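3 min read

Hi Parvathi,

You asked for something less stiff than the spring report, so this is me just telling you how the Dillside robotics club is getting on with your money!

The big one first: we finally moved out of the classroom and into the workshop, and the difference is huge. We have 19 students signed up now, most of them coming every Tuesday, and they no longer have to pack everything away at the end of the night (that alone was eating half an hour). Of the grant, $2,759 has gone out so far, mainly on motors, cables and the replacement power supply. The $653 set aside for the Plorano entry is still sitting there until they open registration.

The table-setting task is where everyone's energy is going. The kids want the arm to pick up a spoon and put it in a holder, over and over, with no one touching it. They've logged 96 practice runs since we moved. Early on it was a mess, I won't lie. Spoons are slippery and they lie so flat that the fingers kept skating over the handle. Team Teixeira (they named themselves, don't ask me) slowed the approach way down and now they get a decent grab over half the time. Putting it in the holder is still hit or miss.

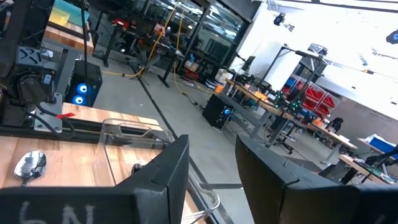
The spoon and clear holder on the wood tabletop, seen from the gripper.

Next up is grip padding, then a trial day at Trernholm in July if I can sort out the van. I could also use your advice on whether leftover parts money can go toward travel. Come by any Tuesday after 4, the students would love to show you!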